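9 min read

4.2 Comparison of finger pads on the hand-held gripper

The second part of the study concerned the choice of finger pad. The bench trials reported in Section 4.1 used rigid test cylinders and a fixed clamp, and they left open the question of how the pads would behave on the kind of container a service robot is expected to handle. A thin-walled drinking bottle was selected as the main test object. Its wall yields under light pressure, its surface is smooth, and the water inside shifts whenever the hand is tilted. These properties make it a demanding object for a two-finger gripper, although it is a very ordinary one for a person.

Two pad designs were compared. The Bangera pad is a soft ribbed pad that bends around the object as the fingers close. The Berkmont pad is a flat pad of harder material with a shallow surface texture. Both were fitted to the same hand-held tool, with the same finger travel and the same wide-angle camera position, so that a change of pad required no change to the recording software. The tool was carried by an operator in all trials described in this section. Results with the arm-mounted version are given in Section 5.

Trials took place in a café in Sellville under normal lighting. The site was chosen by Wilma Van Damme after a visit to 3 candidate locations, and it was preferred for its mixture of window light and small ceiling spotlights. Reflections from clear plastic had caused repeated tracking failures in the laboratory recordings, and the authors wished to know whether the failures would appear in a room that had not been arranged for the purpose. Objects already on the table were left in place during the bottle trials.
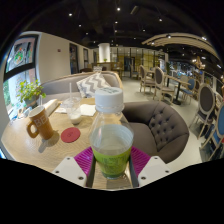

Each trial followed the same order. The operator approached the bottle with open fingers, closed them on the lower part of the body, lifted, held the bottle upright over the table, and returned it to the surface. The operator was instructed to keep the tool as level as possible during the hold and to avoid correcting the grasp once the fingers had closed. A trial was marked as a slip if the bottle moved in the pads by more than the width of one rib, as judged from the recording. Two readers, Bart Declercq and Lies Kuipers, marked the recordings separately. Where they disagreed, the recording was viewed again by Vanderleia Magalhães, whose judgment was taken as final.

Each pad was tested in 38 trials by each operator. The order of the pads was reversed for half of the operators in order to limit the effect of practice. Finger force was not measured directly. The closing position was logged by the Parkix controller and was used as an indirect measure of how far the bottle wall had been pressed in. This measure is a weak one for soft pads - the pad and the wall give way together - and the closing positions should be compared within one pad type only.

The Bangera pad produced fewer slips than the Berkmont pad for every operator. The difference was clearest during the return to the table, when the tool was often turned slightly and the load moved toward one finger. With the harder pad, operators tended to close the fingers further in later trials, which reduced slipping but left visible dents in the bottle wall in several recordings. The softer pad showed no such trend. It was slower to release, however, and two operators reported that the bottle seemed to follow one finger as the hand opened. 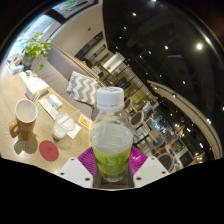

Figure 4. Bottle held upright between the ribbed magenta fingers of the hand-held gripper, café site.

Tracking of the bottle was less reliable than tracking of the tool. The cap was found consistently at normal holding height, while the clear shoulder was often lost against the background. The label gave the best single reference. For this reason the pose estimates used in Section 5 are computed from the cap and label together, and recordings in which either was hidden for more than 25 consecutive images were set aside.

The comparison has two limits. The pads differ in both shape and hardness, and the trials do not separate the two effects. In addition, only upright grasps were recorded. Side grasps were attempted by Mark Anthony Sarmiento in a short pilot, but the number of usable recordings was too small to report.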